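Keeping mosquitoes out of the house: small habits for July

Mosquitoes do not need a pond. A bottle cap of rain water is enough for them to lay eggs, and in warm weather the eggs become adults in little more than one week. So the work begins with water, inside and outside.

Once a week, empty the plant saucers, the pet bowl and the bucket on the balcony. Do not only pour out the water – scrub the walls also, for the eggs stick to them. Keep one old sponge for this job and never bring it back to the dishes.
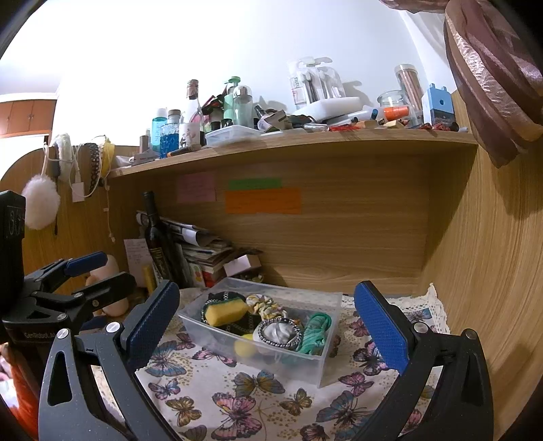 A sponge in the box of small things.

Next, check the window screens. I hold a lamp behind mine in the evening and look for light in the corners. A small hole can be closed with a patch and a needle. My neighbor Kieran Inskip found 4 holes in one screen after a whole summer of bites.

Children's rooms need more attention. Toys left outside collect rain, so shake them and dry them before they go back on the shelf.

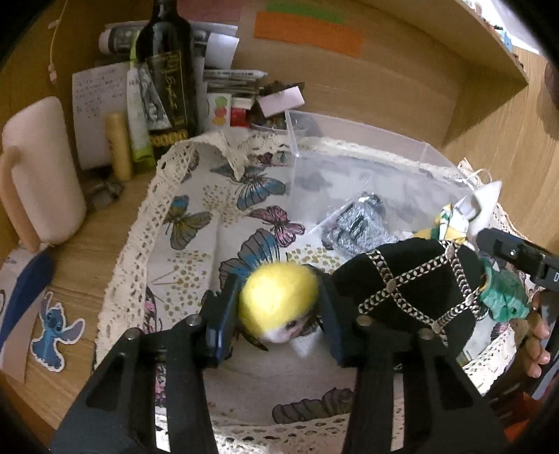

Small doll with a yellow cap.

Repellent goes on the skin after sunscreen. Read the label for the age of the child, and ask the doctor first if you are pregnant.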